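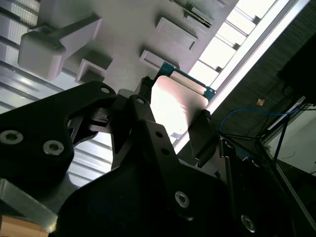

Hex-socket screws, close up

Edari Bench Driver Set, 43 pieces
Stock number 2268
Made for Zedeswood Tools
Page updated 2024-07-08

We've sold a lot of screwdriver sets over the years and most of them lived in the same way: three bits got used until they were round, and the rest stayed shiny in the lid. The Edari is the first set in a long while that has made us rearrange our own benches. The bits fit properly, the handle is a pleasure to turn, and somebody has thought about the sizes (there are two of the ones you lose!).

It's a set for small and middling screws. Think computers, sewing machines, cameras, door furniture, bicycle light brackets, hi-fi, spectacles at a push. It isn't meant for decking or flat-pack wardrobes, though we do know people who use it on hinges and get on fine.

What's in the case

One main handle with a free-spinning cap
One short stubby handle for tight corners
One flexible shaft
One rigid extension
8 long-reach bits, for screws down a deep hole
Short bits in cross-head, flat, hex, star and square patterns, with spares of the sizes that wear first
Bit rack that lifts out of the case in one piece
Printed size card, held in the lid by two tabs

All of that adds up to 43 pieces, and the case itself isn't counted as one of them. We mention it as we've all bought a set where the box, the lid and the instructions made up the numbers.

The handle

Let's start here, as it's the part you touch all day. It's aluminium with a fine straight knurl, and the knurl stops short of the top so that your fingertips land on a smooth band when you're spinning a loose screw out. The cap turns on a small bearing. Rest your palm or a finger on it, roll the shaft with your thumb, and out comes the screw. It sounds like nothing much until you've got a panel with a dozen fixings in it.

There's some weight to it. Edari tried a lighter version and sent us one last September, and we all drifted back to the heavy one within the week. The weight sits low, near the bit, so it doesn't tip over in your hand. If you have small hands or you suffer with your joints, try the stubby handle before you decide it isn't for you. It's fatter for its length and a few people in the shop use it for nearly everything.

The collar that holds the bit is a plain magnet with a proper hex socket round it. No button, no locking sleeve. Bits go in with a click and come out with a tug.

The bits

These are the reason to buy the set. They're made from a tool steel that Edari heat-treats in its own works, and the tips are ground after hardening, so the corners stay crisp. On a hex screw you feel it straight away: the bit slides in and there is no wobble at all. Cheap hex bits are often a hair under size so that they'll go into anything, and that little gap is what chews the socket.

Edari puts a sample from each batch through 3000 turns against a test fixing and then measures the tip again. We asked to see the records before we took the set on and they let us read the lot.

Every bit is marked twice, once on the flat and once on the back end, so you can read the size when it's sitting in the rack. The markings are cut in, not printed. After a year of our greasy thumbs we can still read them under a lamp.

The star bits come with and without the hole in the middle. The flat bits go from spectacle size up to something that will shift a battery cover. The square ones we've hardly touched, I'll admit, but a customer who mends caravans was delighted with them.

The long-reach bits

I want to give these their own bit of space because they've saved me so much swearing. They're slim all the way down, with no step in the shaft, so they'll follow a screw to the bottom of a narrow hole. Old radios are full of those. So are sewing machines, printers and anything with a foot screwed on from below. The tips are magnetised lightly, enough to bring the screw back up with them but not so strong that they snatch every loose washer on the way past.

If you do work near a tape head, a mechanical watch or anything else that dislikes a magnet, use the plain steel bits marked with a ring. There's one in each of the common sizes.

The flexible shaft

Bendy shafts are usually a bit of a let-down. They wind up like a spring, then let go all at once. This one is stiffer than most and we like it for starting screws and taking out ones that are already loose. Don't use it for the final nip. Start with the flexible shaft, then finish with the rigid extension or a long-reach bit if you can get one in at any angle at all.

The case

The case is a moulded tray with a lid that folds right back and stays there. It doesn't creep shut on you. The rack lifts out by a finger hole at each end and stands up on the bench by itself, tilted a little so the sizes face you. Four rubber feet underneath, and they're screwed on, so they won't peel off in the heat.

A dish is moulded into the lid for loose screws. It's shallow. If you're taking a whole machine apart you'll want a proper magnetic tray as well (we stock the Brerkeo one, and it sits neatly beside the rack), but for a single cover it's spot on.

On the bench

Desktop computers are what most people buy this set for, and it's a lovely match. With the tower on its side and the side panel off, most of what you need to reach is either hex-headed or cross-head, and the main handle with a short bit does the bulk of it. Go for the rigid extension when the thick edge of the case gets in the way of your knuckles.
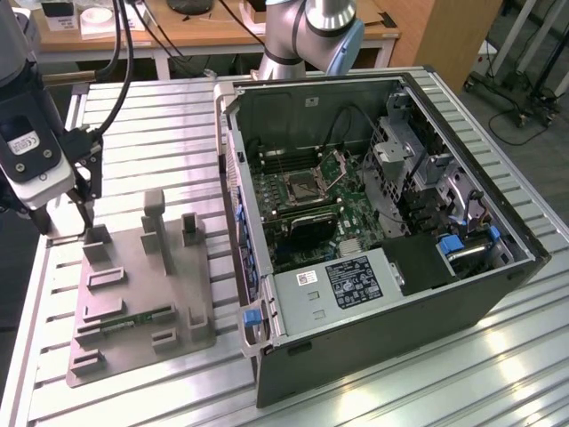 Gilberto Nina reckons the stubby handle is the one to pick up first for board screws, as he finds it harder to overtighten with, and he'd like Edari to sell a second one on its own so he can leave a bit in each.

We've passed that on to Edari, and spare stubby handles are on the way. In the meantime the stubby from the older Janjua set takes the same bits, if you have one in a drawer.

A few things we've learned while using it:

Turn the screw backwards gently until you feel the thread drop, then go forwards. It works on plastic, it works on brass, and it stops you cutting a new thread across the old one.

Take a moment over cross-heads. There are two common patterns and they look very much alike. The size card in the lid shows both at full size, so hold the bit next to the drawing if it doesn't seem to seat.

Brush the dust out of a screw head before you try it. A stiff artist's brush is ideal. Half the rounded screws we see come from a bit sitting on top of packed fluff.

Wipe the bits with a lightly oiled rag now and then, particularly if your workshop is an unheated shed like mine.

For anyone mending at home

You don't need to be a professional to get your money's worth. Arnulfo Betancur bought his for a wobbly saucepan handle and has since had the back off a clock, two torches and his neighbour's radio. That's just how it goes with a set that's nice to use. You start looking round the house for things to open!

If your mending runs to one loose cupboard knob a year, buy a single good cross-head driver and keep the change. We sell those too and we're happy to help you choose one.

Specification

Handle: aluminium, straight knurl, bearing cap
Bits: hardened tool steel, ground tips, sizes cut in
Bit fitting: hex, with magnet
Long-reach bits: slim shaft, light magnet
Case: moulded tray, fold-back lid, lift-out rack
Insulated: no, not suitable for live electrical work

Please do take that last line seriously. Unplug first, every time, and leave the inside of power supplies and microwave ovens to someone trained for them.

Spares and repairs

Every bit can be bought singly, and so can the rack, the feet and the size card. Ring or email with the marking from the back end of the bit and we'll find it. If a tip chips in ordinary use, post it to us and we'll send a new one. We like to see the broken ones, as they go back to Edari to be looked at under a microscope.

The bearing in the cap can be changed at home with a bit from the set itself. Undo the small star screw on top, lift off the cap, drop the new bearing in and put it back together. Don't oil it, as thin oil washes the grease out and it'll turn gritty.

Goes well with

Brerkeo magnetic parts tray, round
Zedeswood bench brush, stiff
Janjua angled tweezers, fine point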